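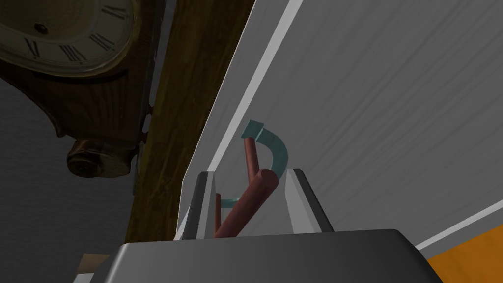 Ghent, Aug 24, 2023

I have spent most of a summer teaching a gripper to pick up an object that nobody on earth needs picked up. It is a tangle of reddish-brown rods and a bent teal strip, and if you asked me what it does I would have to say that it annoys me. It lives in a simulator, next to an upside-down mantel clock, and it weighs whatever I type into a box.

The plan, back in July, was simpler and had wood in it. Our workshop has a bench, a decent pillar drill and a drawer of servos that people donate when they move house. I wanted an arm that would sort the small parts bin, a job I have personally been going to do for two years. I had my five motors and a bracket design. I had, heaven help me, a project name, Dindow, and a sticker.

Then Hina Niazi, who had built one before and so had opinions, asked how many times I meant to have it try to pick up a screw before it got good at it. I said a lot. She asked who was going to put the screw back each time.

So I went home and installed a simulator, and I have come to hold a view on this which I now inflict on anybody who stands still near the kettle. I think home builders should simulate first, and simulate for longer than is any fun. I also think most of the reasons people give for it are rubbish.

The usual reason is money. You break nothing, they say, therefore you spend nothing. My electricity bill has read this argument and would like a word. So would the second-hand graphics card, for which I paid more than for all the motors together, and which heats the back bedroom so well that the cat has moved in. A servo with stripped gears costs less than an evening out. If thrift is the aim, build the arm, break it, and build it again with the change.

The next reason is safety, and I'll grant it for anyone whose arm could hurt them. Mine would struggle with a ripe pear.

The third is speed, and this is the one people get misty about. You can run 500 attempts while you eat your tea! You can, and I have. What they leave out is that you can also be wrong 500 times while you eat your tea, and come back to find the gripper has learned to pin the thing against a wall and call it a grasp. A real arm on a real bench would have shown me that foolishness on the third go, with a noise.

My own reason is duller. The simulator made me write down what I thought was going on. On a bench you get friction free of charge. It is simply there, in the rubber of the fingertips and the grime on the part, and you never have to have a thought about it. In software there is a number for it, and the number starts out as somebody else's guess. I changed mine from 5 to 50 one evening by leaning on the wrong key, and for the rest of that evening the gripper could have lifted a piano by one varnished corner. I was delighted. I sent a message to the group saying I had cracked it. Cor Lambrechts replied with a thumbs up, and after a decent interval with a question about units.

Without that question I'd have gone on believing I was a genius at finger geometry. I had two tapered prongs and a rounded palm behind them, and I was ready to defend the angle of the taper to anyone. All the credit belonged to a typing error. I have since wondered how much of what I did on benches over the years was down to grime.

Now the case against, which I hear from Bohumila Halás every time we overlap, and which is a good case. She makes things with her hands and thinks I have taken up a video game. Her point is that a workshop is shared because the stuff in it is shared. When an arm is bolted to the bench, people lean over and poke it. They tell you the cable will snag. When the arm is on a laptop they see the back of a laptop. I have had more useful advice about a wobbly shelf than I've had about this whole project, and the shelf wasn't even mine.

She is right, and I have no answer to it except to turn the laptop round, which I now do. Things improved at once. Amna Usmani looked over for as long as it takes to drink half a cup of tea and asked why the object was all curves. I explained that curved parts were a harder test. She said the parts bin was full of screws, washers and square nuts, and went to rinse her cup.

I would like to report that I changed course. I did add a square nut. But I'd grown attached to the awkward thing, and there is a serious point buried in the stubbornness. Get a pair of straight fingers to hold a bent shape by its thick rod, with that band of teal curling off past the end, and you find out what your grasp is made of. A cube flatters you. Any two flat surfaces will hold a cube, and you come away thinking you have built a hand.

What I object to is the shame on both sides. The bench people talk as though nothing counts until it has drawn blood. The screen people talk as though touching the motors were an admission of poor planning. I have attended both sorts of evening and the biscuits are the same. A hobby has no deadline and no customers, so there's no earthly reason to pick a camp.

As for the arm, the bracket is printed. Two of the motors turn out to be different from the other three in a way that matters, and Cor thinks he has a pair that match. The parts bin is exactly as it was. My current run is number 537, the friction figure has been checked by two adults, and I've booked the bench for the first wet weekend we get, which in this town gives me no time at all.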